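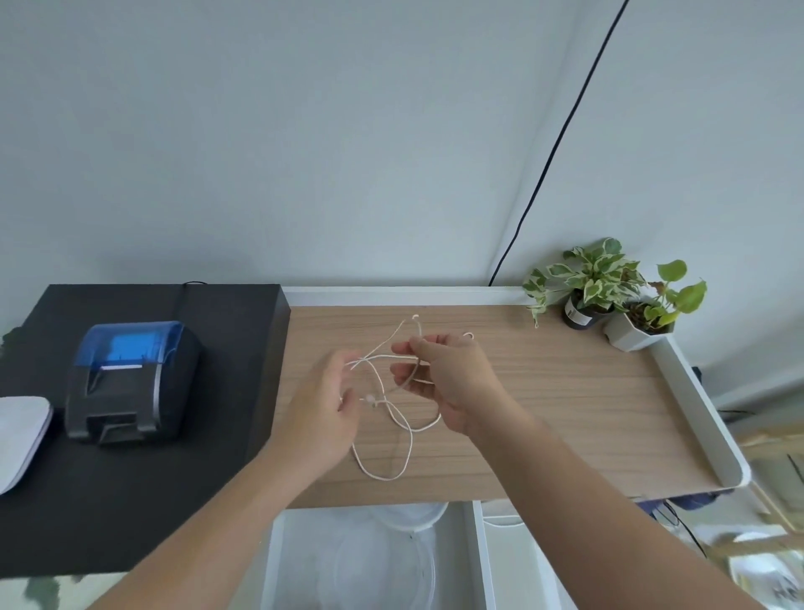

Hammad Rana
Founder and Lead Organizer, Clurkora

About Clurkora

Clurkora is a home organizing and moving-prep company. We work in houses, apartments and small offices, mostly for people who are about to move, have just moved, or have stayed put so long that the closets stopped closing. I started the business after 22 years in furniture delivery, where I spent a lot of time standing in other people's hallways waiting for them to find somewhere to put things.

We are a small company. I run the home visits and write the estimates. Jericho Maglaya handles scheduling, supplies and donation runs, and works alongside me on larger jobs. When a house needs more hands we bring in part-time staff we have trained ourselves.

What we do

Most jobs start with a walk-through. We look at every room you want help with, ask what gets used and what doesn't, and send a written estimate within 2 working days. There is no charge for the walk-through and you don't need to clean up before we come.

After that we work one room at a time. Everything comes out, gets sorted, and goes back only when you have decided to keep it. We don't make those decisions for you. If you want to keep 106 coffee mugs, we will find shelf space for 106 coffee mugs.

We don't sell storage products. Many homes already have enough boxes and baskets, and we use those first. If something does need buying, we give you the measurements and you can get it wherever you like.

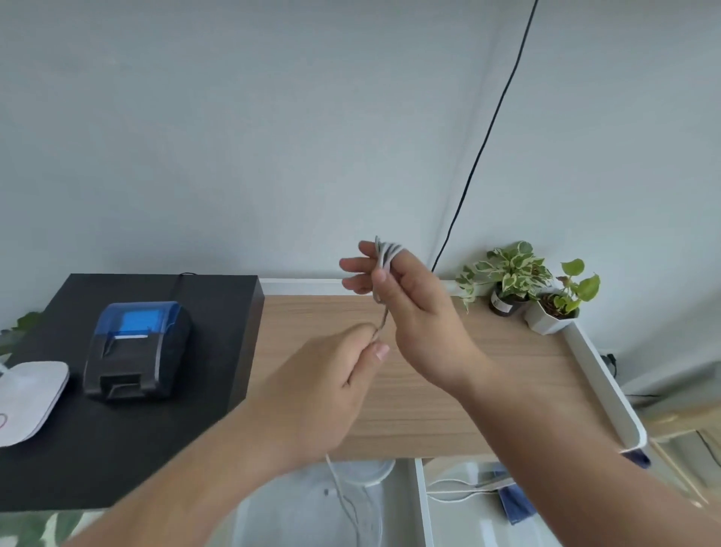

Home offices are the rooms we get called back to most often. Paper is the main problem, and it needs a system the whole household will use: one tray for incoming mail, one folder for anything waiting on a reply, and a box for tax records. Cords come second. We fold a thin cable into loops in one hand and feed it in with the other, then label it before it goes into storage. Chargers for devices you no longer own go in a separate bag, and you can look through it before it leaves the house. Old phones and laptops are set aside until you have checked them for photos and files.

Drawers are done last in any room. By then we know what is left over and which items you reach for every day, so the top drawer doesn't fill up with things that belong in the basement.

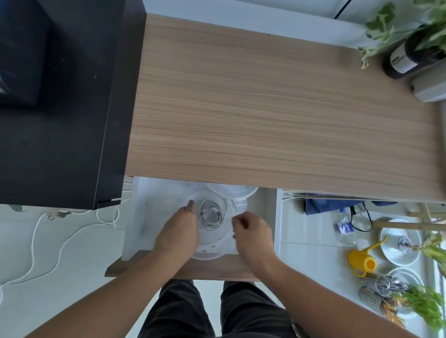
Kitchens follow the same order, with the pantry first and the small drawers at the end. A kitchen of average size takes us a full day. Garages usually take longer, and we prefer to do them in spring or fall.

Where we work

Our office is in the Afolabi Building, on the second floor above the print shop. We cover the city and the towns along the river road. For addresses farther out we add a travel fee, shown as its own line on the estimate.

Our minimum booking is a half day. Jobs over $1000 can be paid in two parts, the first when you book and the second when we finish. If you need to change your date, please call Jericho by noon the day before.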